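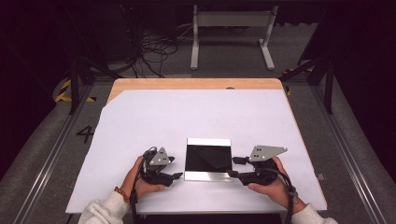
My mother owned one good tablecloth and we met it at Christmas. The rest of the year we ate off the table, which bore the marks of every hot casserole dish since the Whitlam years. I have since moved to Cenach, where the cafés have discovered paper. A big pale lavender sheet goes down on the timber at a slight angle, a wedge of bare wood left showing at one corner, and suddenly your toastie costs five dollars more.

I don't begrudge it. Paper forgives beetroot. At Odero, down by the bowls club, the linen used to go out to be laundered at a cost the owners would only discuss after a shandy. They switched to paper in February, and the regulars complained for 13 days before taking up noughts and crosses. 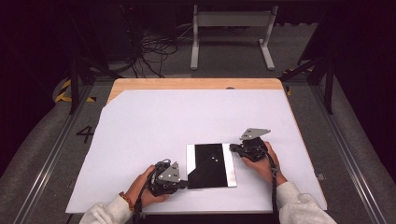

Corner cut on the angle, timber showing along the far edge.

The purists eat at Pravel, where the cloth is starched so hard you could surf on it. Dinner there is $80 a head, and you spend most of it guarding your sleeve from the jus. I knocked over a glass of shiraz on my last visit and was shown such kindness by the staff that I haven't been able to go back.

At home I've settled on a roll of butcher's paper, 40 metres, bought at the Cai markets and kept behind the fridge. It curls at both ends and has to be held down with the salt and the tomato sauce.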